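# Cups, cloth, and a lot of repetition

Okwood sells a story about robots that learn to tidy up after us. I spent part of a winter looking at where the learning comes from, and I came back less impressed than I had hoped and more interested than I had planned.

The room belongs to Bunari, a small outfit that gathers examples under contract. An operator guides the arm through a task from start to finish, the recording is saved, and somebody resets the table. Then it happens again. When I first visited in December the count stood at 639 saved examples. It later reached 1027, and the company was pleased with that number in a way I found hard to share.

My doubts are simple ones. The same table, the same cloth and the same few props turn up again and again. If a learner sees a cup on one kind of cloth a thousand times, has it learned about cups or has it learned about that cloth? I put this to the people at Bunari and was told that variety was coming in the next round. It may be. I have heard the phrase "next round" from enough companies to write it down without underlining it.

There is also the matter of what counts as a good example. Each recording gets looked over by a reviewer, who keeps it or drops it. I sat with the reviewers for an afternoon and watched three of them disagree over the same clip. One called it clean, one called it slow but usable, and the third wanted it gone because the operator had hesitated. The clip was kept. The software they use for this, Nultik, has a box for comments, and most of the comments I read were one word long.

Rangel, the firm that will train on all this, says hesitation washes out in large numbers. I asked how large. The answer was a link to a slide deck — a handsome one — with no figure in it that I could use.

None of this makes the work easy. Operators get tired, and a tired operator makes a different kind of motion from a fresh one. They work in short turns for that reason, and I was glad to see the schedule taped up where everyone could read it. I only wish the tiredness were written down next to the recordings as well.

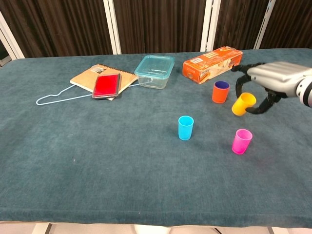
*Words and pictures: Tõnu Vanags | 19/05/2021*

The yellow cup, tilted in the gripper's two black fingers. Orange, light blue and pink are still standing on the cloth. Four cups in four colors is what passes for variety so far, though I will grant that a notebook, a wire hanger and a clear container make the table a little less tidy than the one in Okwood's brochure. I would like to see the same grasp tried on a bare kitchen counter, with crumbs on it, before anyone says the word "home" to me again.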